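The fault at Humercombe was logged as a grasp timeout, which sent the team to the wrong part of the stack for most of a week. The arm would reach its pregrasp pose in simulation, stop with the fingers open, and wait. After 40 seconds the supervisor ended the run.

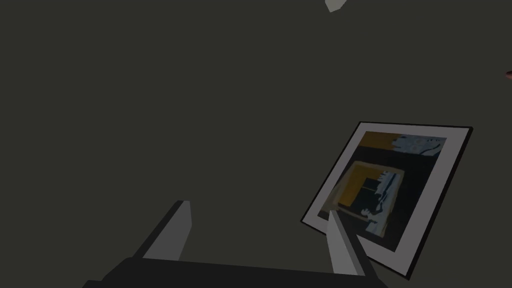

Deltel, which supplied the motion planner, found no planning error. Of 152 runs in the July batch, 57 stalled, and all of them had passed the reach check. The close command had been sent each time. It carried a timestamp 3 milliseconds older than the last state message, and the gripper driver threw it away as stale without raising an alarm.

The silent discard is the safety matter. A driver that drops a close command will drop an open command under the same rule, and the release sequence on the Lasgate cell depends on that command getting through. 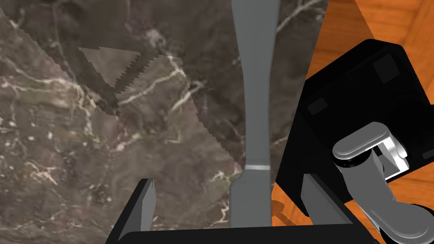 Ko, the logging layer, now records every rejected command with its age and the reason code. The driver returns a fault on the first rejection and holds the arm in place until the fault is cleared by hand. The clock offset came from two processes reading simulation time from different sources. Both now read from one. The Lasgate cell stays at reduced speed until the batch has been repeated.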